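Course notes, unit 9: Notes from the Bosdale open day

Read these before the lab session. They cover the Aretti demonstration only; the conveyor tour is in the unit 2 handout.

The Aretti group works on manipulation in simulation. Policies are trained and tested in a rendered workspace first, and a small share of them go on to hardware. The demonstration we attended in June stayed in simulation from start to finish. The task was to approach a puzzle cube on a tabletop, close on it, and lift it clear of the surface.

Three terms came up repeatedly. An episode is one attempt, from reset to success or timeout. A reset places the cube at a new position and heading. The timeout at Bosdale was set at 160 control steps, after which the attempt was scored as a failure wherever the gripper happened to be. 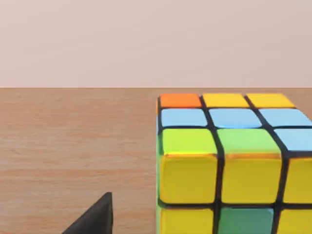 Scoring used the height of the cube's center above the table, read directly from the simulator state. This is convenient and slightly misleading. On hardware the same quantity has to be estimated from cameras, and the estimate is worst when the fingers cover part of the object. Keep this in mind when you compare success rates across the two settings.

The presenters ran Brevum, their scheduling tool, on a second screen. It logged 1849 episodes for the policy on show. Failures were sorted by phase: approach, contact, lift. Most of the discussion concerned contact. A finger that touches one side of a cube early will push it or turn it before the other finger arrives, and the grasp then closes on edges instead of flat faces. Two remedies were compared – slowing the final part of the approach, and adding a penalty for object motion before closure. The second gave fewer turned cubes but longer episodes, and some of those ran into the timeout.

Friction was fixed for the whole demonstration. A question from the floor asked why it was not varied between resets. The answer was that the varied runs were still in the queue.

For the lab, use the Buchanan workstations. The starter scene has the cube and table already loaded. Bring a written definition of success for the lift task, with units, and state what your definition does with a cube that is raised and then dropped.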